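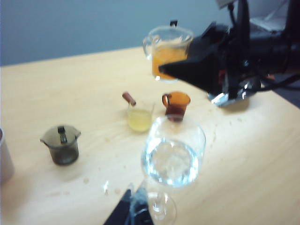 The Musitz Shared Workshop in Vondberg has completed the first stage of Illel, a member-built robot arm intended to prepare and serve cold drinks at the workshop's own tables. The project was presented to the membership on June 8, 2023 and has been granted bench space until the end of November. Work at present is confined to a single light wooden table, where the black gripper has to find its way between a clear pitcher of orange liquid, a small brown glass mug and a full-sized wine glass without disturbing any of them. Only once this can be done reliably will the arm be moved to the larger room used for open evenings.

Illel was proposed last winter by Toàn Lã and Duyên Quan, who had previously built a plotter and a small sorting machine at the workshop. Their proposal asked for a bench, a lockable cupboard and the use of the metalwork room on weekday mornings. It was accepted with one condition, that every part made or altered on the premises be documented well enough for another member to make it again. The drawings are held in the workshop library and may be consulted by any of the 53 members.

The arm itself was bought second-hand. The fingers of the gripper, the bracket that holds them and the mounting for the controls were made in the workshop. The control program, called Đồng, was written by Duyên Quan and has been through three complete revisions. In its present form it stores each drink as a series of short movements, so that a movement which fails can be corrected without starting the whole recipe afresh.

Pouring has taken up most of the project's time. A vessel that is tipped too slowly tends to dribble down its own side, and one that is tipped too quickly will overshoot the glass. The team's answer has been to treat each vessel as a separate case, with its own starting angle and its own speed. Small beakers are held over the table and brought to the glass at a slight tilt, so that the liquid is already gathered before the pour begins.
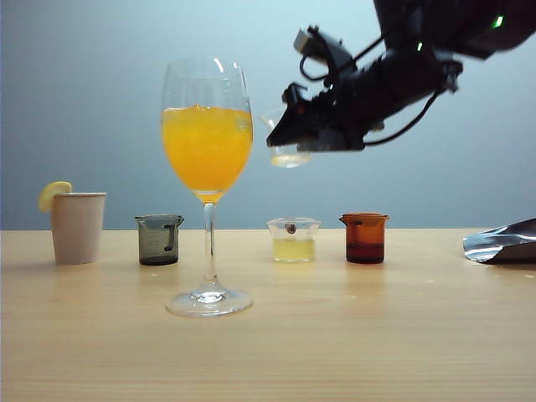

Modupe Akande asked at the June presentation whether separate settings for every vessel would remain practical once the arm was in regular use, given that glassware at the workshop is broken and replaced quite often. Toàn Lã replied that a replacement of the same pattern needs no new settings, and that a new pattern takes one morning to measure and enter. The point has been noted in the project record, and the workshop will keep a small stock of matching vessels for the purpose.

A second question concerned cleaning. The gripper is not sealed, and its cables hang in the open beneath the wrist. Members were told that the fingers can be removed with a single tool and washed, and that a cover for the wrist is being drawn up. Until the cover has been fitted, nothing prepared by the arm is to be drunk.

The choice of a stemmed wine glass as the standard serving vessel was also discussed. A tumbler would be simpler to grip and harder to knock over. The builders argued that a glass with a stem makes a stricter test, as the arm must close its fingers in the narrow space just below the bowl and the weight sits above the point of contact. Trials have therefore been carried out with the glass holding water and ice as well as juice. Ice makes the task harder, in the builders' experience, because it shifts when the glass is moved and the arm has no means of allowing for this.
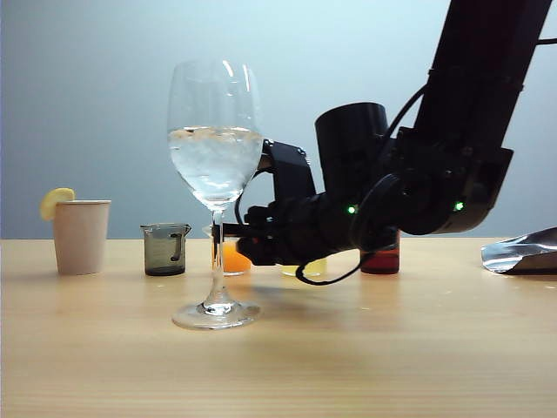
## Arrangements for members

The Illel bench is open to members on Thursdays from the start of the afternoon session until closing. No booking is needed to watch. Members who wish to operate the arm must first complete a short induction with Loredana Grasso, lasting 35 minutes and covering the stop button, the reach of the arm and the procedure to follow if a glass is broken.

The following rules apply whenever the arm is switched on:

- Hands and sleeves are to be kept off the table.
- The stop button must be within reach of a person who has completed the induction.
- Broken glass is cleared with the power off.
- Hot liquids may not be used at the bench.
- Liquids left in the vessels are to be poured away at the end of the session.

Two members of the project team will be present at each open session. Should only one be available, the session will go ahead as a demonstration and members will not be able to take the controls.

## Costs and materials

The workshop contributed 22 hours of paid machine time to the build, most of it for the bracket, which was cut twice after the first version was found to flex under load. All other costs, including the purchase of the arm, were met by the two proposers. Ownership of the arm remains with them. The bracket, the fingers and the control mounting belong to the workshop and will stay in Vondberg if the arm is later withdrawn.

Bríd Brophy has asked that other projects needing a gripper be allowed to borrow the finger pattern, and this has been agreed. Copies can be collected from the library desk. Members are asked to record any change they make to the pattern in the same folder – including changes that were tried and given up – so that the work is not repeated.

## Results so far

The arm can now lift and return each of the small beakers, tip one over the serving glass and hold its position while the liquid runs out. The longer pour of juice from a clear vessel has been more difficult. The stream has to enter the upper part of the bowl and stay there as the level rises and the surface begins to foam. Stray drops on the tabletop remain a regular feature of this work, and the team has begun to note where they fall after each run as a guide to setting the speed.

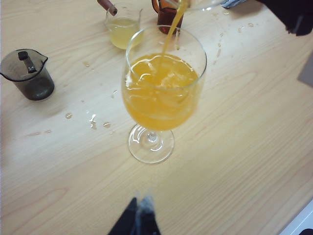 ## Next steps

The second stage will run from the summer to the end of November. It is to deal with three matters: the cover for the wrist, a way of judging when the glass is full, and the placing of a garnish. At present the length of each pour is fixed in advance, and a vessel that has been filled to a different level from the one expected will give a different drink. The team hopes to correct this by having Đồng compare the level in the glass with a stored value as it pours.

Stirring will be looked at if time allows. Duyên Quan has suggested that the gripper could take hold of a stirring stick with its present fingers, although a narrower pair may have to be cut. No machine time has yet been set aside for these.

A written report on the second stage will be placed in the library when the bench space is due for renewal. Members wishing to join the project team, or to offer matching glassware for the stock, should leave their details at the front desk, marked for the attention of Loredana Grasso.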